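What I wish I'd packed (and other notes from the sofa)

Thursday, January 9, 2020

14 shares | 6 comments

Hello again, and happy new year! Thank you for all the cards and messages, and sorry the December letter never turned up. As most of you know by now, I had my operation at Noltitz, and I've been home getting over it ever since. So many of you have written to say you've got one coming up, or your mum has, that I thought I'd give this month's letter over to the boring practical side. The surgeon's bit I slept through, so you'll get nothing useful from me on that.

What I can talk about at length is slippers. Take the ones with a back to them. I took my nice sheepskin mules and spent two days shuffling up and down the corridor trying not to lose one, with a nurse behind me saying "pick your feet up" in exactly my old PE teacher's voice.

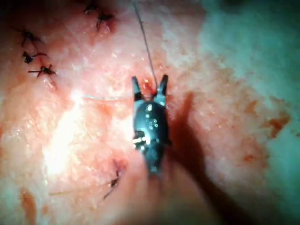

The bag

I overpacked, obviously. Three books! I read four pages of one of them, the same four pages, several times. What I really used was a long charging lead (the socket is always behind the locker), lip balm, earplugs, a big soft cardigan and a pen. You'd be amazed how often you want a pen. Dilek Sönmez told me to bring my own squash as the water tastes of jug, and she was quite right.

Front-buttoning nighties are the thing to have. I'd borrowed a pull-over-the-head one from my sister and it was a daft choice, I could hardly lift my arms without swearing.

Oh, and a small cushion for the drive home. It goes between you and the seat belt. The road from Noltitz to Undach has been dug up and patched so many times that I could have told you with my eyes shut which village we were in.

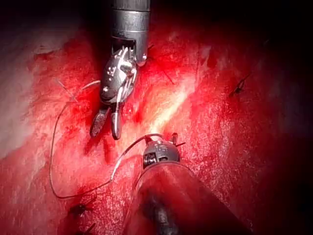 Then there's the matter of food, and I'm going to be bossy about this. Cook before you go in. I made soup and two trays of lasagne and felt very smug, then discovered I'd frozen the soup in one enormous block the size of a paving slab. I stood there at lunchtime looking at it. Small tubs! Write on the lid too, or you'll be having stewed plums on your jacket potato, as we did.

If people offer to bring something, say yes and say what. Saadet Öztürkmen came round with rice, a bag of clementines and a loo roll multipack, and I could have kissed her. We also had five lots of flowers and had to use the measuring jug for the last one.

Put things at waist height as well. Kettle, mugs, tea, bread, the cat's tins. I'd left the big saucepan in the bottom cupboard and it stayed there until nearly Christmas.
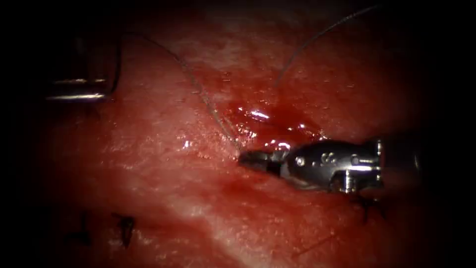
Close-up: needle driver and suture thread

The walking

The leaflet says "gentle walking" and leaves you to it. I started with the garden gate and back, in my dressing gown, waving at the bin men. By Boxing Day I was managing 3,000 steps, and last Sunday I did 4,000 with a sit-down on the wall outside the chemist. I've been writing it all down in the back of the calendar, which my husband finds very funny, though I notice he's started asking for the score at teatime.

Some days go backwards. I had a lovely afternoon on the Saturday, went to the shop on my own, chatted for ages, and on the Sunday I couldn't be bothered to lift the remote. Normand Simard had his done two years ago and says he was the same, good day then a flat one, right up until spring. I found that very cheering, in a gloomy sort of way.
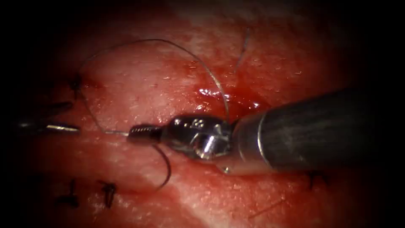 Sleep was the hardest bit for me. I'm a front sleeper and always have been, and I wasn't allowed. Pillow under the knees, pillow either side, radio on low. I've heard an awful lot of the shipping forecast. In the end I moved into the back bedroom so that one of us could get some rest, and I've grown rather fond of it in there!

Do write your questions down before the check-up. I had seven in my head and came out having asked two, one of which was about parking.

The reading group will carry on without me until the end of the month, with Hiu-tung Peng in the chair, and she still needs somebody to bring the biscuits. I've got 29 thank-you cards to get through, so if yours is late, that's why. Next month I'll be back to seed potatoes.

14 shares | 6 comments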